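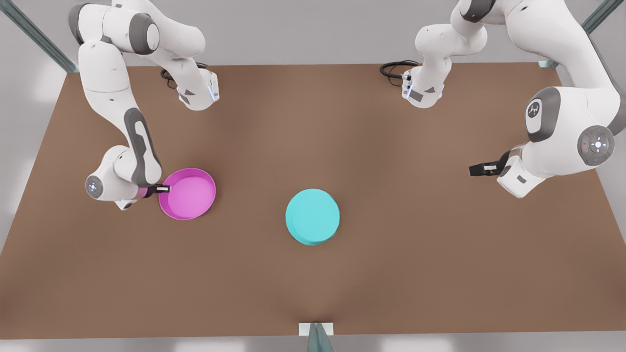
*이미지 출처: 시뮬레이터 렌더링 화면, 팀 Vemance 직접 캡처*

날짜: 2025년 7월 7일
작성: 팀 Vemance (나, Mawuli Ametepe, Tumaini Mugo)

# 양팔 로봇한테 그릇 옮기기 가르치기: 원격조종 시연 수집 보고서

교수님이 보고서는 딱딱하게 안 써도 된다고 하셔서 정말 편하게 씁니다! 대신 수치랑 실패한 얘기는 빼지 말라고 하셨으니 그건 다 넣을게요.

## 뭘 하려고 했나

우리 조 주제는 "사람이 원격으로 조종해서 보여준 동작만 가지고 양팔 로봇이 물건 정리를 배울 수 있을까"였다. 처음 제안서에는 컵 쌓기, 수건 접기까지 다 써 놨는데(제안서 쓰던 날의 우리는 자신감이 넘쳤다) 중간 점검 때 Tumaini가 일정표를 다시 짜 오더니 과제를 하나로 줄이자고 했다. 그래서 남은 게 자홍색 그릇과 청록색 원통이다. 오른팔이 그릇을 집어서 원통 위에 올려놓으면 끝. 왼팔은 원통이 밀리면 와서 잡아 주는 역할이다.

말로 하면 한 줄인데 이걸로 한 학기가 갔다.

환경은 전부 시뮬레이션이다. 갈색 탁자 하나 놓고 건너편에서 흰색 팔 두 개가 넘어오는 구조이고, 양쪽 다 손가락 두 개짜리 검은 그리퍼를 달았다. 카메라가 로봇을 마주 보고 있어서 화면 왼쪽에 보이는 팔이 로봇의 오른팔이다. 이게 생각보다 큰 문제였는데 뒤에서 따로 쓰겠다.

## 조종 방식

조종기는 두 가지를 써 봤다. 하나는 우리가 Drasel이라고 이름 붙인 방식으로, 양손에 컨트롤러를 들고 손을 움직이면 그리퍼 끝이 그대로 따라온다. 다른 하나는 키보드로 관절을 하나씩 돌리는 방식인데 이건 Groen이라고 불렀다. 이름에 별 뜻은 없고 폴더 이름 정하다가 그대로 굳었다.

Groen은 첫날 버렸다. 그릇 테두리까지 가는 데만 한세월이고 팔꿈치를 돌리면 손목이 엉뚱한 데로 간다. Mawuli가 끝까지 해 보겠다고 버텼는데, 그렇게 나온 시연은 중간에 멈춰서 고민하는 구간이 너무 길어서 학습용으로는 못 썼다. 사람이 망설이면 데이터에도 망설임이 그대로 들어간다는 걸 이때 배웠다.

그래서 이후 수집은 전부 Drasel로 했다. 컨트롤러 버튼을 누르고 있는 동안만 팔이 따라오고, 떼면 그 자리에서 멈춘다. 손이 불편해지면 버튼을 떼고 편한 자세로 돌아와서 다시 누르면 된다. 마우스를 들었다가 다시 놓는 느낌이랑 비슷하다.

## 좌우가 헷갈리는 문제

앞에서 말한 카메라 방향 얘기다. 로봇을 마주 보고 조종하니까 내 오른손을 움직이면 화면 왼쪽의 팔이 움직인다. 머리로는 아는데 손이 말을 안 듣는다! 나는 첫 연습 때 왼팔로 그릇을 잡으러 가다가 오른팔이랑 부딪혔고, Tumaini는 원통을 탁자 밖으로 밀어 버렸다.

해결책을 두고 조금 다퉜다. 나는 시점을 로봇 뒤로 옮기자고 했고 Mawuli는 화면은 두고 컨트롤러 매핑만 뒤집자고 했다. 둘 다 해 봤는데 뒤에서 보면 로봇 팔이 그릇을 가려서 테두리가 안 보였다. 결국 Mawuli 말대로 갔다. 왼손을 움직이면 화면 왼쪽의 팔(로봇 기준 오른팔)이 움직이고, 앞뒤 방향도 화면 기준으로 맞췄다. 바꾸고 나니 연습 시간이 확 줄었다. (이건 인정. 내가 졌다.)

## 그릇은 어디를 잡아야 하나

그릇이 얕고 둥글어서 통째로 감싸 쥐기는 어렵고, 테두리를 손가락 두 개로 집는 게 제일 낫다. 맨 위 렌더링이 딱 그 상태다. 그릇의 화면 왼쪽 테두리를 물고 있고, 왼팔은 그리퍼를 벌린 채 탁자 위에 떠 있다.

처음엔 셋이 각자 편한 데를 잡았다. 나는 왼쪽 테두리, Tumaini는 로봇에 가까운 쪽, Mawuli는 매번 달랐다. 그렇게 모은 데이터로 학습시키니까 정책이 이쪽저쪽 사이에서 갈팡질팡하다가 그릇 한가운데 허공을 집었다. 처음 봤을 때는 다 같이 웃었는데 두 번째부터는 안 웃겼다.

그다음부터는 규칙을 정했다.

- 잡는 곳은 화면 기준 왼쪽 테두리로 통일
- 왼팔은 원통이 밀릴 때까지 그리퍼를 벌리고 대기
- 집은 다음 바로 들지 말고 한 박자 쉬기
- 실수하면 고치지 말고 버리고 새로 녹화

마지막 규칙은 지금 생각하면 좀 아쉽다. 실수를 수습하는 장면도 조금은 있어야 로봇이 삐끗했을 때 돌아올 수 있을 텐데, 우리 데이터에는 깔끔한 성공만 있다.

## 수집과 결과

최종 시연은 200개다. 셋이 돌아가면서 했고, 그릇과 원통의 위치는 매번 무작위로 조금씩 바꿨다. 버린 녹화에는 원통을 친 것도 있고 그릇을 너무 일찍 놓은 것도 있고, 녹화 버튼을 안 누르고 완벽하게 성공한 것도 있다(내가 했다). 한 편의 길이는 평균 27초.

학습은 연구실 공용 서버 Renville에서 돌렸다. 자리가 안 나서 밤에 걸어 놓고 아침에 확인하는 식이었는데, 한 번 돌리는 데 거의 7시간이 걸려서 설정을 많이 바꿔 보지는 못했다.

| 단계 | 상태 |
|---|---|
| 그릇까지 접근 | 대체로 안정적 |
| 테두리 집기 | 잡는 위치 통일 후 크게 좋아짐 |
| 원통 위로 옮기기 | 원통이 탁자 끝에 가까우면 자주 빗나감 |
| 왼팔 보조 | 거의 안 배움 |

왼팔은 솔직히 실패다. 시연에서 원통이 밀린 경우가 적다 보니 왼팔이 움직인 장면 자체가 별로 없다. 그래서 정책은 "왼팔은 가만히 있는다"를 아주 훌륭하게 배웠다. 학습시킨 모델을 켜면 왼팔은 정말 미동도 없이 떠 있다.

탁자 끝에서 빗나가는 건 시연 위치가 가운데에 몰린 탓으로 보고 있다. 무작위 범위를 넓게 잡았다고 생각했는데 나중에 찍어 보니 꽤 좁았다.

## 다음에 할 것

8월까지 연장 허가를 받아서 추가 수집을 하기로 했다. 일부러 원통을 밀어 놓고 시작하는 시연을 따로 모아서 왼팔에게도 일을 시킬 생각이다. Tumaini는 손목 시점 카메라를 넣자고 하고, 나는 위치 범위부터 고치고 싶다. 이번엔 안 다투고 둘 다 하기로 했고 순서는 범위가 먼저다.

코드랑 녹화 파일은 조 공유 폴더에 올려 두었다. 폴더 이름에 Groen이라고 적힌 건 열어 보지 않아도 된다.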